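Home | Issues | Authors | Archive | Search

4.2 Seams and worn edges as sorting cues

The second part of the Brendmont study dealt with denim that reaches the sorting table unfolded. Sorters worked through 200 garments and named the feature they looked for first. In 40 cases they named a waistband or collar; in 38, a line of topstitching. Color was named in 17 cases and was a poor guide to garment type.

Heaped denim is harder to name than flat denim. A V-shaped yoke is found on jeans and on the backs of jackets, so the yoke alone does not settle the question. Figure 3 shows blue denim bunched on a white tabletop, with tan double topstitching along one seam and a paler stripe on a folded band at the upper edge. We coded such views as "denim, type open" – the same rule was used at the Escobedo site.

Figure 3. Crumpled denim with yoke seams showing. 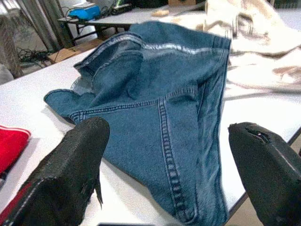
Related items
Fold wear in donated cotton trousers
The Mikimero garment code, second revision
Table height and sorting speed at Hustlow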